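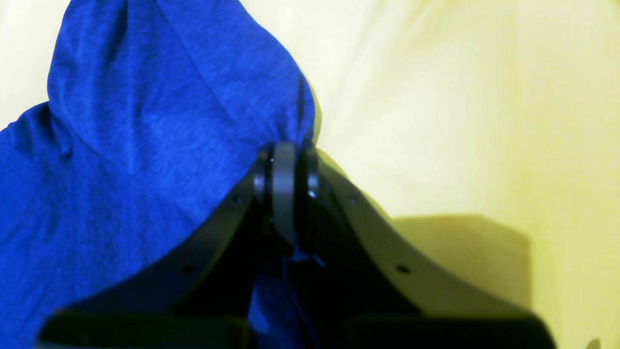

Nic Aodha

The Prenden Visitor Partnership has opened applications for its rural accommodation grading scheme, which replaces the listing arrangements used by the former district tourist office. The scheme covers guest houses, self-catering cottages and campsites within the Prenden boundary.

Properties will be assessed against 26 published criteria, grouped under access, safety, facilities and visitor information. Each grading remains valid for two years.

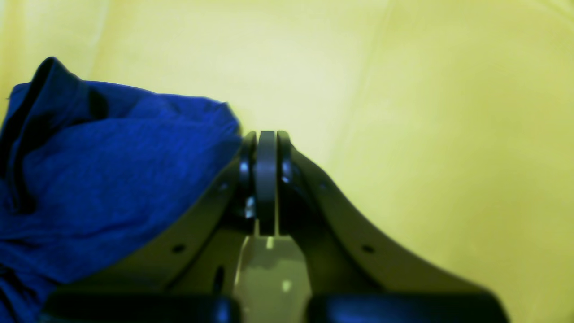

Applications are made through Dradix, the partnership's booking and records system. Operators already registered on Dradix do not need to create a new account, but must confirm their bed numbers and opening months before an assessment can be arranged. Campsites should enter pitches in place of beds.

Assessments will begin in February in the Tidau valley and move to the coastal parishes once the valley properties have been completed. Operators will be offered two visit times and may choose either.
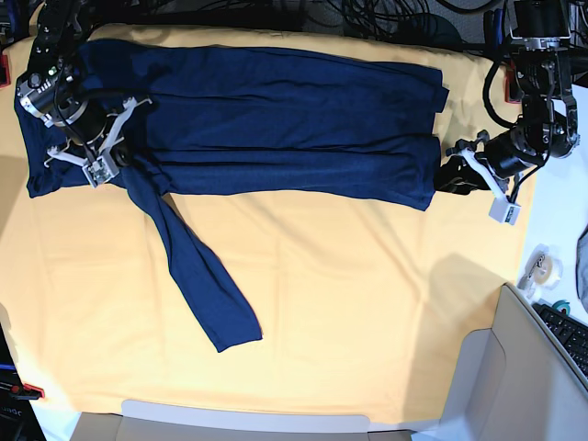 ## Fees and appeals

No fee is charged for a first grading. Properties with five or fewer letting rooms are also exempt from the renewal fee. Larger properties will pay according to the table in the scheme handbook, available from the partnership office and on Dradix.

An operator who disagrees with a grading may request a second assessment in writing. The second visit will be made by a different assessor, and the original grading will not be published while the request is open. 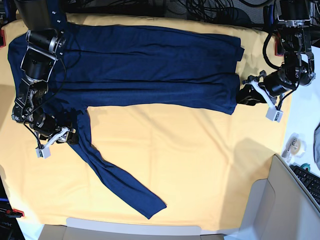

Existing entries in the Prenden visitor guide will remain in place until the next printed edition. After that, ungraded properties may still appear in the guide by name and address, without a rating.

Press enquiries should be sent to the Prenden Visitor Partnership, marked for the attention of Nic Aodha.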